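Toy Bins: Packing and Unpacking for Easier Retrieval

Filed under: Storage, Kids' Rooms, Small Items

The advice on this page comes from the retrieval work at Estwood, where Bereket Sisay and Tsehay Zeleke have been recording how people take small objects out of a full container using a pair of hand-held grippers. The recordings are used to train a manipulation policy for household tidying. The packing rules apply equally to a child's hand, an adult's hand or a kitchen tong.

What was measured

A pick was logged as clean if the object left the container on the first closure of the fingers and nothing else came with it. Across 184 logged picks, 47 were not clean. Of those, 43 involved one of three conditions: a cord or string looped over a neighbour, an object lying flat against the wall, or a small piece underneath a large one. The remainder were ordinary misses by the operator.

The sample is small and the operators were practised. Treat the figures as a guide to where the trouble is and don't read them as a rate for your own house.

Choosing a container

Straight or slightly flared walls are preferable to walls that curve inward. A lip that turns in costs finger clearance at exactly the point where small parts collect.

Biscuit tins are acceptable if the rim has been rolled smooth. Run a cloth around it first; if the cloth snags, so will a sleeve.

Keep the fill level below the rim. A heaped container is easy to pick from for the first few objects and then sheds pieces over the side.

A solid bright colour makes the edge easy to find, for a camera and for anyone looking in poor light. Clear tubs are a nuisance on both counts, although you can at least read the contents from the side.

Packing order

1. Flat pieces go in first, laid on the base. Do not stand them on edge against the wall unless they are tall enough to be grasped from above.

2. Hard, rounded objects go in next. Balls, plastic fruit and the like roll to the low point by themselves, so there is no benefit in arranging them.

3. Anything with arms, tentacles or branches goes on top. Branching shapes lock together when they are buried, and pulling on one lifts several.

4. Strings and bead chains are coiled and tucked under the toy they belong to. If the cord cannot be coiled, hang its loose end over the rim where it can be seen.

5. Cotton swabs, toothpicks and other loose sticks belong in a closed cylinder of their own. Toothpicks should not be in a toy bin at all where there are young children. In the study they were kept as a deliberately awkward test object.

Picking technique

Approach from directly above and open the fingers wider than you think necessary. Most of the operators' misses came from a gap that was wide enough for the object but left no allowance for its neighbours.

Close on the widest rigid part. For soft rubbery toys, take the head or body and let the limbs follow. A limb will stretch, and the toy swings when it comes free.

Lift straight up until the object is clear of the rim, then move sideways. Diagonal lifts accounted for most of the snagged cords.

With two grippers, use one to hold a neighbour back and the other to pick. Both going for the same toy is slower than either alone. Zeleke's notes record this as the "hold and take" pattern, and it was the one the Galodix controller reproduced most reliably after training.

Where to put the container

A bed or sofa is a poor surface because it tilts under load. It was used in the trials for that reason, as a home robot will meet it constantly. At home, use the floor. If it has to be the bed, put a tray underneath, and smooth any quilt so that no fold sits under one corner.

Patterned covers do not affect hand picking. They do affect the software: Sisay found that checks and grids confused the early Degefa segmentation model around the container edge, and backgrounds of that type were added to the training recordings on purpose.

Hand-held grippers at the green toy container:

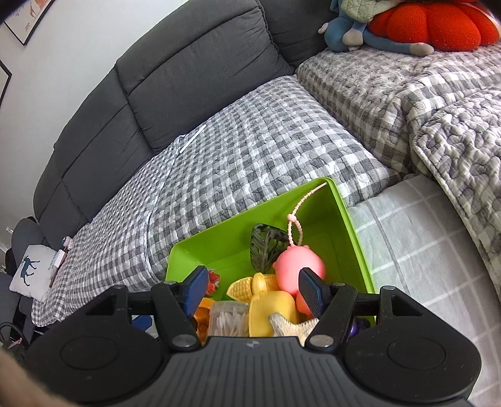
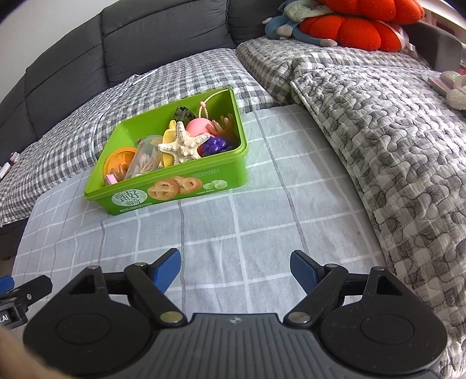
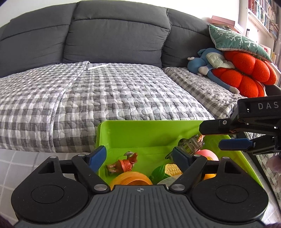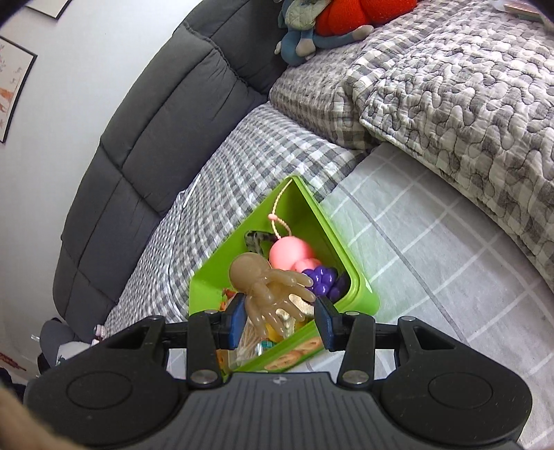

Maintenance

Empty the container fully once a month and wipe the base with a damp cloth and a drop of dish detergent. Crumbs and fluff gather in the corners and lift small parts off the base unevenly. Dry it before refilling.

Check rubber finger pads, whether on tongs or grippers, for dust at the same time. Dusty pads slip on smooth plastic well before they slip on anything with texture, so test them on the smoothest toy you have. Soapy water restores the grip. Methylated spirits will too, but some rubbers go hard after repeated use.

Repacking from memory is the weak point in any of this. The Destar repacking trial, planned for March, will look at whether the packing order survives a week of normal use by the children. Until those results are in, a strip of masking tape on the inside wall at the fill line is the best available measure. Use the low-tack kind, as the ordinary one leaves a gummy band on coloured plastic.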